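Piketti Worktop Soap

Home / Kitchen care / Stone and tile / Piketti Worktop Soap

131 products in Kitchen care

Piketti Worktop Soap, 109 ml concentrate
In stock. Usually leaves us within 2 working days.

A plain soap for stone worktops, from people who have ruined a few. Piketti is made in small batches by Rikalum, who also do the floor soap and the drain brush that everybody buys twice. It cleans, it leaves a low sheen, and it smells faintly of pencil. There is no lemon in it. Lemon and marble have met before and it did not end well for the marble.

One bottle of concentrate looks mean when it comes out of the box. We know. Put 3 capfuls in a washing-up bowl of warm water and you'll see why it isn't sold by the bucket. People who pour it on neat get a sticky worktop and write to us in capitals.

How to use it

Wipe off the crumbs first. Soap turns crumbs into paste.
Wring the cloth until it is damp and wipe in long strokes, going with the edge of the worktop.
Leave it a minute, then buff with a dry cloth. An old tea towel is fine. A new one leaves fluff, and you will only see the fluff at night with the lamp on.
Rinse the cloth and hang it up. Left in a ball behind the tap it will develop a personality.

What it's for

Marble, limestone, slate, terrazzo and sealed tile. Dark stone shows smears sooner than pale, so go easy on the capfuls and buff for longer than you feel like buffing. Brown marbles with pale veins are the forgiving ones: you could lose a whole slice of toast on some of them and not find it until you leaned on it.

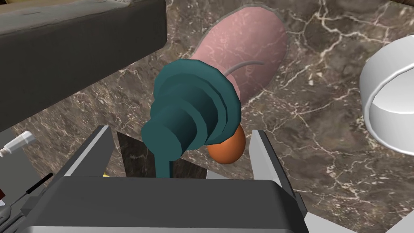
Had mine on a brown marble island since the autumn and it's lovely on the flat, but it did nothing at all for the ring under the olive oil bottle, so three stars until somebody sells me something that does. Posted by Nutus, 08/02/2020.

Fair enough. Oil that has gone into the stone is past the reach of soap, ours or anyone's. What you want is the Lodhi Poultice Powder, which you mix to the thickness of yoghurt, spread over the mark, cover with cling film and leave overnight. It looks dreadful while it's working. Try it on a hidden corner first, and then put the bottle on a saucer.

What it's not for

Limescale. It won't shift it, and the things that will shift it are acids, so please keep those for the shower screen.
Wood. Use the Rikalum oil soap.
Etching. Those dull patches where the wine was are damage to the polish, and no amount of wiping will bring it back. You need a stone restorer, or a fruit bowl of the right diameter.

Details

Contents: vegetable soap, water, a little glycerine, cedar oil
Bottle: glass, with a measuring cap that does fit back on if you line up the threads
Keep away from children, and from anyone who believes more is better
If it goes cloudy in a cold cupboard, stand it in warm water and shake

Delivery and returns

Unopened bottles can come back within the month. Opened ones can't, though if yours arrived leaking send us a picture of the box and we'll post another.

Often bought with

Lodhi Poultice Powder
Rikalum Cotton Buffing Cloths, pack of 2
Rikalum Drain Brush (see above)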